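Stiffness of the limpet shell under repeated point loading
Project report, second-year biomechanics module
Mark Anthony Enriquez and Selvaraj Pathirana

1. Background

Limpets living on exposed shores are struck by pebbles thrown up by waves. Two explanations are usually given for their survival. In the first, the shell absorbs part of each blow by flexing at the rim. In the second, the shell is stiff throughout and passes the load straight down into the rock. The two predict different rim movement under the same force, so they can be separated with simple equipment.

Empty shells were collected at Orer in December from two sites, a sheltered gully and the open reef at Ansah. After discarding chipped or bored shells, 44 remained. Each was rinsed, dried at room temperature and numbered on the inside with pencil.
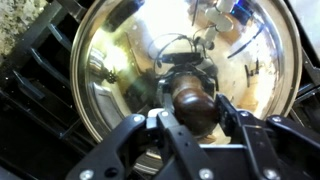 Figure 1. Gripper at the knob of a polished steel lid.

2. Method

Shells were seated on a flat slate tile with a thin bed of plaster under the rim. A steel rod was lowered on to the apex by a screw press and the force was read from a Gokidix load cell. Rim movement was read from a dial gauge at two points, front and side. Each shell was loaded to 203 newtons, released, and loaded again until it had completed its set of cycles or cracked. In all, 2512 cycles were logged.

Shell height and rim length were measured with callipers before testing. Thickness was measured afterwards on broken pieces only, so there are no thickness values for shells that survived.

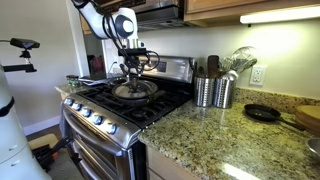
The height of a limpet shell relative to its rim length is the main shape variable in this report. Tall shells carry an apex load mostly as compression down the walls, while flat shells bend more and pull outwards at the rim. The geometry is close to that of a shallow dome held at its edge – the glass lid on the frying pan, with its dark knob in the centre, has the same layout, and a push on that knob would be carried out to the rim in the same way. We used the standard shallow dome formula to estimate rim movement for each shell and compared it with the gauge reading.

3. Results

Rim movement was small in every shell and did not increase over repeated cycles. Reef shells were taller for their length than gully shells and moved less. The highest force recorded at first cracking, in a separate test to failure, was 327 newtons, in a reef shell. Cracks started at the inner surface below the apex in most cases and ran towards the front.
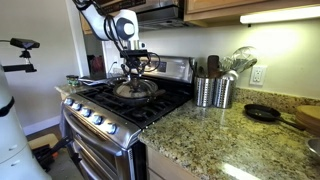
4. Discussion

The readings fit the second explanation better. If the rim worked as a cushion, flat shells should have shown clear movement and some recovery delay on release, and neither was seen. Plaster may have held the rim more firmly than the foot of a living animal does, and this is the largest weakness in the method. A softer bed of Brenar rubber was tried on two shells but the gauge readings drifted and were left out.

Dry shell is also more brittle than fresh shell, so the cracking forces should be read as low estimates. A repeat with shells kept in seawater until testing would settle this.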